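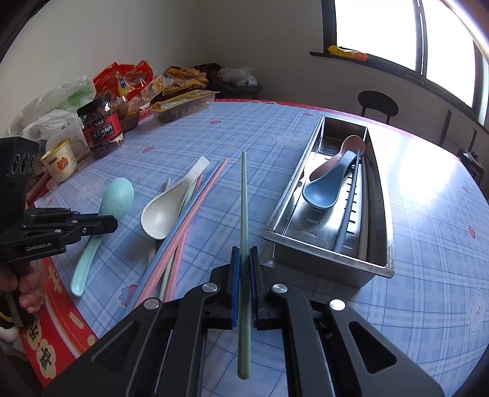
My landlord is raising the rent by $200 a month and has sent a two-page letter about how proud he is of the building's "dining-forward kitchens." My kitchen has one drawer. I eat at a round table with a plaid cloth on it, light blue with little dots and cartoon animal faces, and that is as forward as the dining gets.

The letter is dated 20th June and signed by Heltmont Residential, a company I had never heard of until it owned my ceiling. Before that we were owned by Hakdale. Before that, a guy named Bansal who fixed the boiler himself, badly, in slippers.

New rent: $2,417. I keep going back to the 17. Somebody ran the numbers and decided 2,400 left money on the table.

Called the office. Was fourth in line, then sixth. I would love to know how you lose ground in a phone queue.

Got through after 40 minutes. The woman told me the increase reflects "improvements to the common areas." The common area has a new ficus. It leans. I asked if the ficus was coming out of my share or if we were all going in on it. She said she'd make a note.

Adwoa Essien on the third floor has kept every lease since she moved in and is now the most powerful person in the building. She says they owe us 60 days' notice and gave us 31. She has it highlighted – in two colors.

So four of us wrote back. Very polite letter. We used the word "pursuant" and I'm still not sure we used it right.

Their reply came from something called the Plornolon Resident Portal, which wants a password with a symbol in it before it'll let me read how sorry they are. Locked out until tomorrow. Will update.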